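Notes on stitching pads, thread and not losing the tail

11th December 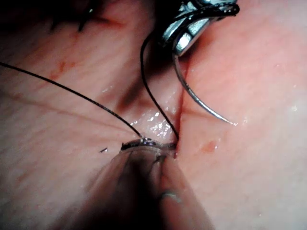 I've been keeping up my suturing practice since May, and a few people have asked me what I use and how I go about it, so I'm putting it in one place. I'm in my second year and nothing in here is official. If your program teaches something differently, do it their way.

I started on a Zoltelitz pad, the basic kind with the cuts already in it. It was fine for the first month. The trouble with precut pads is that everyone uses the same three cuts over and over, and the edges get chewed up where the needle goes in. After a while you can find the old holes with your eyes closed and the needle just drops into them. My bites looked very even that month. Then Yae Kikuchi lent me a fresh pad and they were all over the place again.

Now I buy plain pads and make my own cuts. A straight cut, not too long, about 40 millimeters. I use a new blade and go down in one pass. If you saw at it you get a ragged edge that won't meet properly, and you spend the whole session blaming your stitches for something the blade did. I leave enough space between cuts that I can get two or three out of each side of the pad, then flip it.

I tried the Braken ones as well, which are stiffer. They hold a cut nicely but they're hard on needles, and the edges want to spring apart when you put any tension on them. Daiane Araújo likes them for exactly that. She says it makes her tie a better knot. I gave mine to her.

Needles. I use curved ones for everything, and most of what I had to unlearn was about the curve. For weeks I was pushing the needle forward, as if it were a straight sewing needle, and it would either bend or come out far too shallow. You have to go in with the point straight down to the surface and then turn your wrist so the needle follows its own shape. Ronaldo Batista, who ran our first skills session, made us do it with no thread at all for the first hour, in and out of a plain piece of pad. Everyone complained. I still do five minutes of it before I start.

Where you hold the needle makes a difference too. I was taught to grip it a little more than halfway back from the point. Too close to the point and you run out of needle before it shows on the other side. Too close to the thread end and it wobbles, and that end is weaker anyway. I also used to grab the needle by the tip to pull it through, which blunts it. If you're buying your own supplies you notice that quickly.

The thread is where most of my time goes. I practice with black because I can see it against pink. I bought a pack of 48 from Monard that was a paler color, on sale, and I ended up leaning in with a desk lamp trying to work out which strand was which. Black is easier on the eyes and you can tell right away if you've crossed something over.

I cut long pieces down before I use them. It seems wasteful but a long strand gets everywhere. It falls across the incision, it loops around whatever you're holding, it goes under the next bite and you don't notice until you pull. My routine now is that after each pass I stop and look for two things: where the short end is, and where the long end is. If either one is lying across the cut I move it before I do anything else. That added a lot of time at first. It adds hardly any now, and I don't have to pick knots apart as often.

For the short end, I leave a bit more than I think I need. I had a habit of pulling through until there was almost nothing left and then chasing it around with the instrument tip. If it does slip all the way out, I take the stitch again. I don't try to rescue it.

For knots, I wrap the long strand around the instrument, reach over for the short end, and pull the two across to opposite sides so the first throw lies flat. The next one goes the other way. The part I kept getting wrong was the wrapping. I'd move the instrument around the thread in a big circle and the loop would slide off the end before I'd caught the tail. Smaller movements, and keep the short end close to where the loop is, so there isn't far to go. Wendelin Ruchti told me to put the instrument down between the two strands, over the cut, and wrap from there. It works every time, as long as I remember to do it.

The other thing is how tight. The edges should touch and stand up very slightly along the line. If they bunch into a ridge, that's too tight. On a pad you can get away with pulling hard because nothing complains, so I've been making myself check from the side, with my head down at table level.

I keep a small notebook with the date, the number of stitches, and one line about what went wrong. Most of the lines say "uneven depth" or "tail." I'm at a little under 3000 stitches if I include the ones I took out again. Raíssa Rangel keeps hers in a spreadsheet with charts, and I have no interest in doing that.

Cleanup is simple. Used needles go straight into a sharps container, and I check them against what I opened before I leave the table. Thread clippings stick to sleeves and socks, so I work over a tray with a towel in it. The pads get rinsed, dried flat and put in a bag, and I write on the back which side has space left.

I've got two clean sides left and then I need to order more. If anyone has used the Holanda pads and can tell me how they compare with the Zoltelitz ones for depth, leave a comment. I'd like to know before I pay for shipping.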